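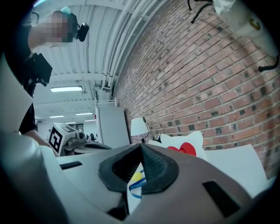
2024-04-29

I have spent the past few months trying to borrow against a pair of bronzes, and since several readers asked how the arithmetic worked, I am writing it down while I still have the paperwork on the desk.

The bronzes are by Aino Ojala, cast in Prunau in a run of nine. Mine are numbers four and seven. I bought the first from the foundry and the second from a private seller, and the second purchase caused most of the trouble, of which more below.

## What the lender looks at

The lender I ended up with, Hellström, takes sculpture, clocks and some furniture. The first thing they want to know is what a piece would fetch in a forced sale, in a room, within a set period. An insurance valuation is no use for this. Mine was well over twice the figure Hellström used, and they didn't ask to see it a second time.

From the forced-sale figure they lend up to 60 per cent on artists with a regular auction record. Ojala has a thin one: a handful of results, all from the same two houses. I was offered less, and after some correspondence I got it raised slightly by sending them the foundry's own list of resales. It may be worth asking a foundry whether it keeps such a list. I had no idea this one did.

## Fees

The interest rate is the number in the brochure and it was the least interesting part. The other charges were:

- an appraisal fee of 800 euros, payable whether or not the loan goes ahead
- storage, charged monthly by volume
- transport both ways, insured
- an arrangement fee, deducted from the sum paid out

Storage by volume is unkind to sculpture. One of my bronzes has an outstretched arm, and the crate is mostly air around that arm. I asked whether it could be laid on its side to save space. It could not.

I also had a quote from Zutau, who let the borrower keep the work at home against a higher rate and a fitted alarm. For a loan of this size the alarm cost more than the storage would have, so I dropped it. On a larger loan, or a longer one, the sum would go the other way.

## Provenance

Number four came with an invoice, a certificate and a stamped delivery note. Number seven came with a certificate only. The previous owner had bought it from Oskari Oksanen, a dealer who has since closed his gallery, and the original invoice had gone missing somewhere in between. Hellström would not count the piece without it.

I wrote to Oksanen in December. He replied by post, with a photocopy of the page from his stock book and a signed statement. The lender's solicitor took 19 days to accept this, then asked for a proof of payment from the private sale as well, which I had.

If you buy second-hand, ask for the earlier invoice at the time of purchase, even if the seller sighs at you. It is much harder to get afterwards.

## The loan itself

The term is nine months, with one extension allowed. Interest is rolled up and paid at the end. Early repayment carries no penalty after the first three months - before that you pay the three months regardless. If the loan isn't repaid, Hellström chooses the saleroom and the date, and any surplus comes back to me after costs. I tried to have a reserve price written in and was refused.

Both pieces have to be accepted together, as one security. I would have preferred two separate loans so that I could redeem number four first, but the arrangement fee has a minimum and it would have been charged twice.

I have not looked into the tax side beyond one short call with my accountant, so please don't ask me about that. The next post will be on Zendamport, whose online valuation form I filled in three times with the same details and got three different figures.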